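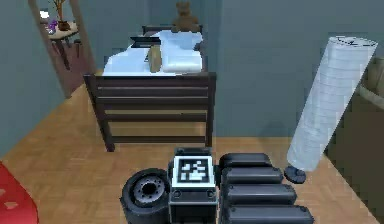
## Unit 7: Transfer fees and squad cost

Notes for 2 July 2024. Read with the Derville handout on contract law.

**Amortization.** A club that buys a player's registration records the fee as an intangible asset. The cost is spread evenly over the length of the contract. Agent fees tied to the purchase are added to it.

Worked case: Drutmont signs a forward from Zesano for a fee of 442 (all amounts in thousands) on a two-year contract.

| Item | Year 1 | Year 2 |
|---|---|---|
| Opening book value | 442 | 221 |
| Charge | 221 | 221 |
| Closing book value | 221 | 0 |

**Sale before expiry.** Profit equals the sale price less book value on the date of sale. If Drutmont sells at the end of Year 1 for 228, the profit is 7. The cash loss on the player is 214, before wages.

**Loans.** The parent club keeps the registration and continues to charge amortization. A loan fee is income for the parent and an expense for the borrower.

**Academy players.** No fee was paid, so book value is normally zero and the full sale price counts as profit.

Problem set: rework the table with a contract extension of two years signed at the end of Year 1. Bogdan, chapter 7, gives the method.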